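Sorting the small stuff -- one bin, one table, twenty minutes if you don't faff

For the drawer, the shelf, the bottom of the bag, wherever your little boxes and jars end up.

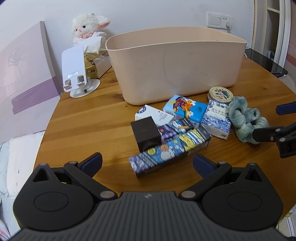

Should I sort things before they go in the bin, or chuck it all in and sort later?

Sort first, on the table. Once it's all in the bin you'll shut the cupboard and leave it till October.

What you need

One open-topped plastic bin. Any old one, scuffs and scribbles don't matter.
A clear table. Round, square, whatever, so long as you can reach the middle.
A damp cloth.
A bag for rubbish.
A pen and some masking tape.

Size of bin

Don't go huge. I bought a massive one from Hadholm the first time, 39 litres, and it just turned into a pit. Everything small sinks. Something you can lift with one hand when it's full is about right for a shelf. Taller than your tallest jar, so the lids don't stick out and catch.

Step 1. Empty the bin

Properly empty. Tip it, wipe it, get the crumbs out of the corners. Stand it at the back of the table so it's out of your way but you can still reach over. Pen marks on the outside come off with a bit of washing up liquid, mostly. Leave them if they don't.

Step 2. Pile everything in front

All of it, one heap. Cartons, little cubes, jars, long thin boxes, hair scrunchies, the lot. Don't line it up yet, waste of time. If you've got more than the table can hold, do it in two goes and don't start the second till the first is put away.

Step 3. Open every box

Dull but do it. Half the boxes in my house turn out to be empty, kept becuase the picture on the front was nice. If it's empty and you love the box, fine, keep it, but then it has to hold something. A pretty box can take hair grips, plasters, spare buttons.

Check dates while you're at it. Anything out of date goes in the rubbish bag. Jars -- give the lid a twist, make sure it shuts. A jar that won't close doesn't go in.

Step 4. Three groups

Heavy and hard: glass jars, anything that could break or leak.
Boxes: cartons and anything with flat sides.
Soft: scrunchies, cloths, pouches.

Stuff that fits none of them probably lives in another room. Put it by the door and take it when you go.

Step 5. Fill

Jars first, upright, in a corner. Never on their side, even with the lid tight.

Then the long boxes, stood on end against the wall of the bin. If one's too long to stand up without toppling, lay it flat along the bottom instead and build on it.

Square boxes next. Printed side up so you can see what's what from above. Small cubes fill the gaps at the side.

Soft things last. Tuck scrunchies between the glass and the wall of the bin, stops the rattling. A crumpled one is better for this than a neat one.

Stop when you're an inch below the rim. Leftovers need a second bin or a new home.

Step 6. Label

Strip of masking tape on the front, short word in pen. "Hair". "Gifts". "Bathroom". I used the stick-on Guken labels for a while and they peel in a steamy room, tape's cheaper and you can change your mind.

Bits that go wrong

Bin tips forward on the shelf -- jars are all at the front, move them to the back.

Can't find anything after a week -- too deep. Smaller bin, or put the tiny stuff in one of the nice boxes.

Kids keep raiding it -- higher shelf. Tried a clip-on Pikilent lid, they had it off in 3 seconds.

Bin bows at the sides -- too much glass. Take some out, do'nt force it.

Do it again when the rim disappears. Next page is the cutlery drawer, same idea, less room.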